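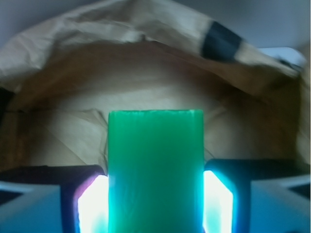

Jeta Lab Notes
@jetalabnotes
Last updated 2025-04-02

Okay, a slightly long thread on what we've been doing with the glowing fingers, because so many of you asked nicely 🧵

The fingers are lit from inside and press against whatever they're holding, a green block in this case. Each pad reads how the contact changes, so the arm gets a sense of touch as well as a view from the wrist.

Our question at Jeta was a simple one. If the wrist view gets messy – crumpled brown paper bunched up behind the block, say – does touch help the arm decide whether its grip is any good?

We gathered 3,192 grasps for this, most of them back in December, and trained 2 versions of the same model. One got the wrist camera only, the other got camera plus touch. Same blocks, same paper, same patient arm.

With a plain background they came out nearly even, and I'll admit I was a bit sad about that! With paper, the touch version was clearly better at calling a bad grip before the lift.

It does want data, though. Under 2,000 grasps the touch version was no better, and on one of our 3 test sets it was a little worse. We're still chewing on why.

Our friends at Sudmont are going to repeat it on their own arm, and I'm so curious what they get. Write-up goes on the Grustura page once the plots are less ugly.

84 likes · 17 reposts · 9 comments

Recent from Jeta Lab Notes
Moving our grasp logs to Grustura
Rantala arm: calibration notes, part two
Which finger pads wore out first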